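Building a Pair of Hand-Held Grippers, Part 3: Setup and First Recordings
Posted in March
Filed under: Builds, Automation

Parts 1 and 2 covered printing the linkage arms and fitting the grommets. By now you should have two working grippers that open and close without binding. This part covers the table, the cables, the marker plates and the first recordings with cloth.

The project is called Mando. I built the grippers at home and then moved everything to the Storndale shared workshop, where there is more floor space. Thảo Khúc wrote the recording script and Maricica Munteanu worked out most of the cable routing after I had broken two connectors.

What you need

Two assembled grippers
Two marker plates with printed dots
Two data cables, long enough to reach the floor with slack
One small clamp
A table you can stand at without leaning
A basket with an open top
A few knit garments

Step 1. Set up the table

Pick a table with a plain top. Strong patterns and glossy paint both gave us trouble with tracking. Put the basket on the side of your weaker hand, close enough that you can reach the bottom with your elbow bent. Fix the clamp to the edge on the other side.

Leave the middle of the table clear. You need room to put a garment down and turn it over.

Step 2. Mount the marker plates

Screw each plate to the top of its gripper. Tilt it up a little so the head camera can see the dots while you look down at your work. Tighten the screws, then try to wiggle the plate. Any play shows up as jitter in the recording.

Step 3. Route the cables

Run each cable off the back of the gripper in a loose loop, then down toward the floor. The loop matters more than it sounds. With a tight cable, your wrist starts fighting it and the motion looks stiff. Reach all the way into the basket and check that nothing pulls.

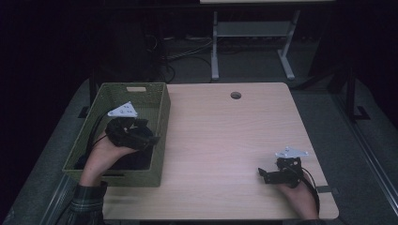 Once the cables hang right, do ten slow reaches with each hand before you connect anything. Watch for snags on the basket rim and on your sleeves. If a cable catches, move the basket first and the cable second - it is the quicker fix.

Step 4. Check the finger pads

Close the gripper slowly and look at the gap. The two pads should stay parallel as they come together. If one leads, go back to Part 2 and loosen the inner arm on that side.

Knits are a good first test for the pads. Point the fingers straight down into the cloth, close them, and lift a couple of inches. If the cloth slips, replace the gripping strips before you touch the linkage. 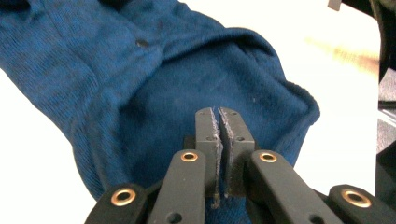
Fingers pointed into the blue knit, with the gripping strips facing each other.

Step 5. Record a short batch

Start with 35 recordings and stop there. Use one garment and one task, such as picking it out of the basket and laying it on the table. Bunch it up differently each time.

Go through the whole batch before recording more. Throw out any take where the markers drop out or where you used a bare finger to help. Our first full set came to 1,403 takes, and 128 of them had to go, mostly from one evening when a marker plate had worked loose.

Step 6. Vary the start

When the short batch is clean, change one thing at a time. Move the basket, then change the garment, then the height of the table. Note each change in the file name. Thảo's script does this from a text prompt, and I will post it with Part 4.

With dark garments, check your exposure before you begin. Folds lose their detail quickly in navy and black, and the collar and sleeve openings are the parts you most want to see. 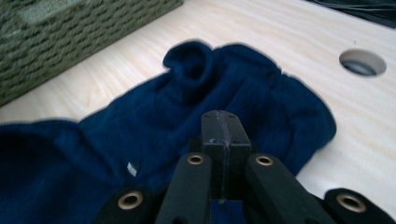
Can I use one gripper if I only have parts for one?
One is enough for picking and placing. Folding needs two, so leave the folding tasks until the second one is built.

How often do the gripping strips need changing?
We swap ours every 1,000 closes. Peel the old strip off, clean the pad with alcohol and let it dry before sticking the new one down.

Part 4 covers the script, file names and how to sync the cameras.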